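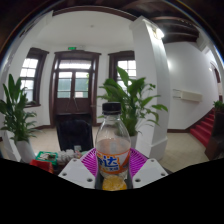 Tisch für acht: So finde ich in einer fremden Stadt ein Lokal, in dem alle satt werden

In meinem Freundeskreis bin ich diejenige, die reserviert. Irgendwann hat sich das so ergeben, und inzwischen mag ich es sogar richtig gern (meistens jedenfalls, im Dezember weniger). Ein Tisch zu zweit ist ja schnell gefunden. Ab sechs Leuten wird es zäh, und wenn man die Stadt nicht kennt, landet man gern in einer dieser Hallen am Bahnhof, wo es Sushi, Schnitzel und Pizza von derselben Karte gibt.

Mein Ablauf hat sich über ein paar Jahre eingeschliffen. Ihr braucht dafür einen Abend auf dem Sofa und ein Telefon, mit dem man auch telefoniert.

1. Erst den Rahmen klären

Bevor ich überhaupt nach Lokalen suche, schreibe ich eine einzige Nachricht in die Gruppe: Was esst ihr gar nicht, was darf der Abend kosten, wann muss der Erste wieder los? Mehr frage ich nicht. Wer die Gruppe fragt, worauf sie Lust hat, bekommt acht Antworten und am nächsten Morgen drei neue dazu.

Beim Geld lasse ich mir eine Zahl nennen. "Nicht zu teuer" heißt für die einen Mittagstisch und für die anderen, dass es zum Hauptgang nur eine Flasche Wein gibt. Beim letzten Mal haben wir uns auf 200 Euro für den ganzen Tisch geeinigt, ohne Trinkgeld. Das ist zu acht knapp, geht aber, wenn man sich die Vorspeisen teilt.

2. Auf der Karte zwei Straßen weiterschauen

Ich suche mir den Platz oder Bahnhof, an dem wir sowieso ankommen, und gehe auf der Karte von dort zwei, drei Querstraßen weg. In Plisthorpe lag das beste Abendessen der ganzen Reise hinter einem Parkhaus, an dem wir vorher schon zweimal vorbeigelaufen waren!

Bei den Bewertungen lese ich nur die mittleren. Fünf Sterne schreiben viele noch am Tisch, einen Stern gibt es oft für den Parkplatz. In den Texten mit drei Sternen steht dann, dass es laut ist, dass die Nudeln gut waren und dass man auf die Rechnung lange wartet. Damit kann ich etwas anfangen. Ein Laden mit 1.219 Bewertungen ist mir übrigens nicht lieber als einer mit 212, Hauptsache, es sind ein paar aus den letzten Wochen dabei.
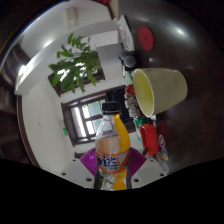
Estau, 05.07.2025

Ein Nachtrag von unterwegs, weil es gerade so schön passt: Wir waren heute Mittag im Li, einem kleinen Nudellokal mit langen Bänken, und ich hatte ganz brav nach meiner eigenen Anleitung reserviert. Zu acht, draußen, halb eins. Der Tisch stand im Schatten, die Teigtaschen kamen in zwei Runden, und die Karte passte auf eine Seite -- für mich immer ein gutes Zeichen. Nur das Eis hätten wir uns sparen können.

3. Anrufen, und zwar am Nachmittag

Online-Formulare hören häufig bei sechs Personen auf. Also anrufen, am besten zwischen drei und fünf, wenn die Mittagsgäste weg sind und abends noch keiner sitzt. Ich sage immer dasselbe: Personenzahl, Tag, Uhrzeit, und dann gleich hinterher, dass wir auch eine halbe Stunde früher oder später kommen könnten. Damit habe ich schon Tische bekommen, die online längst weg waren.

Fragt am Telefon außerdem nach diesen Dingen:

Ist es ein Tisch oder sind es zwei nebeneinander?
Müssen wir zu einer bestimmten Uhrzeit wieder raus?
Kann man getrennt zahlen?
Gibt es für Gruppen nur ein festes Menü?

Das mit dem Menü vergesse ich selbst manchmal. In Lundwood saßen wir dann vor vier Gängen, von denen zwei mit Pilzen waren, und zwei von uns essen keine Pilze. Am Ende standen 347 Euro auf der Rechnung, und auf dem Heimweg gab es noch Pommes.

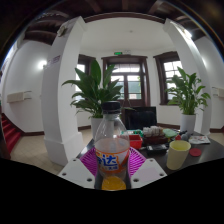

Was mache ich, wenn kurz vorher jemand abspringt?

Sofort anrufen, auch wenn es nur um eine Person geht. Zu siebt sitzt man oft an einem anderen Tisch als zu acht, und das Lokal kann den großen noch vergeben. Ich nenne den Namen der Reservierung, die neue Zahl und bedanke mich, das dauert keine Minute. Falls eine Anzahlung fällig war, frage ich bei der Gelegenheit gleich, was damit passiert.

4. Am Tisch: zuerst bestellen, dann erzählen

Klingt streng, ich weiß. Aber eine große Runde, die sich lange nicht gesehen hat, klappt die Karten auf und wieder zu und redet, und eine halbe Stunde später ist die Küche voll. Ich bestelle deshalb Wasser und zwei, drei Kleinigkeiten für die Mitte, sobald die Hälfte da ist. Brot, Oliven, eingelegtes Gemüse, je nachdem, was die Küche hergibt. Danach dürfen die Nachzügler gern trödeln. 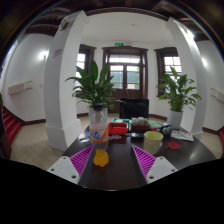 Bei den Hauptgerichten frage ich die Bedienung, was davon sich gut teilen lässt. Meistens kommt eine klare Antwort, und oft steht das Gericht ganz unten auf der Karte, wo ich von selbst nie hingeschaut hätte. Beim Wein halte ich mich an eine Flasche Weiß und eine Flasche Rot vom Haus und bestelle nach, wenn es schmeckt. Wer etwas Besonderes trinken will, nimmt ein Glas auf eigene Rechnung.

5. Aufschreiben, bevor man es vergisst

Noch im Zug tippe ich mir drei Zeilen ins Handy: was gut war, welcher Tisch, was es gekostet hat. Die Liste ist mittlerweile ziemlich lang und furchtbar unsortiert, aber wenn im Juni wieder jemand fragt, wo man in Plisthorpe mit acht Leuten hingehen kann, habe ich den Laden hinterm Parkhaus schnell gefunden. Montags hat er übrigens zu.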